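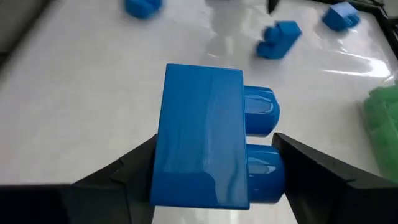
Wrist camera view: large blue block held from its flat side to a stud, smaller blue ones behind.

Gripper trials - your questions

Which grippers are you comparing?
Two so far, the Tultar and the Brolier. Both go on the same arm with the same wrist camera, and each gets 300 picks.

Why building blocks?
They're great! One side is flat, the other has studs, and a finger that lands on the rounded end of a stud has very little to hold on to. You learn a lot about a fingertip that way.

Doesn't the shiny table confuse the camera?
Sometimes, yes. Glare bothered us a lot in April, so Borislav Halilović locked the exposure and we reran 41 picks. Much better - the edges of the block come through clean now.

What counts as a drop?
Any block that leaves the fingers within four seconds of the lift.

Can I send you a gripper to try?
Please do! Write to Fletcher Hollis at the Musside workshop first and tell him the bolt pattern and the weight.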